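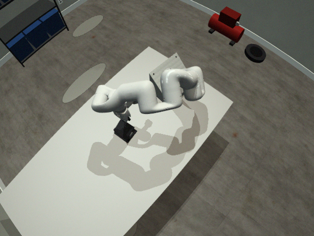 White table, arm over the middle. Render.

Bench notebook, July, glaze tests
3 min read
Print | E-mail

Started the second round of the Otden clear glaze on the brown stoneware. Mixed 2000 g dry this time so we stop running out halfway through a set of tiles. Water added by eye until it coated a finger, then sieved twice. The bucket still had a skin of lumps after the first pass. I think the clay had picked up damp in the bag. Bag is now in a lidded bin under the sink.

Tiles: 11 in the set, all thrown as one ring and cut, so they have a foot and stand up. Numbered on the back in iron wash. Numbers 1 to 4 are the plain base, 5 to 8 have the extra silica, the rest are the base with a second dip on the top half.

Mairéad Ó Gríofa wants the silica version for the soup bowls if it stops crazing. Last round the plain base crazed on every tile by the next morning. You could hear it pinging when the kiln was opened. I opened too early as well, so the results from that firing aren't much use for comparing. Lid stays shut until it reads under 50 C.

Scale was drifting again. Put the 300 g check weight on before every batch and wrote the reading in the margin. New batteries fixed most of it. If it goes off again we should use the old beam balance and accept that it's slow.
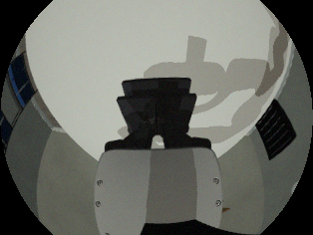

Bisque for this set was slower than usual, with a long hold at the start. Two tiles in the previous set had popped flakes off the foot and I put that down to thick clay that wasn't dry. No flakes this time.

Dipped for a count of three. The silica batch went on thicker than the base for the same count, so it needs more water next time or a shorter dip. Scraped one drip off the edge of number 6 and wiped all the feet. Middle shelf, cones front and back, Qin program without changes.

Still to do:
- soak test on the finished tiles, hot water then ice water
- lemon slice overnight on one tile from each group
- relabel the two Gistum buckets, the marker has rubbed off
- order more cones from Brarkton and ask if they have the small ones back in stock

Question for whoever fires next: is the back cone always a bit softer than the front one? My old notes say yes, but they are from before the elements were changed. Please write it down here either way.

Recent entries
Reclaim bucket, how wet is too wet
Kiln shelf wash, second coat
Iron wash on white clay
Cone readings, middle shelf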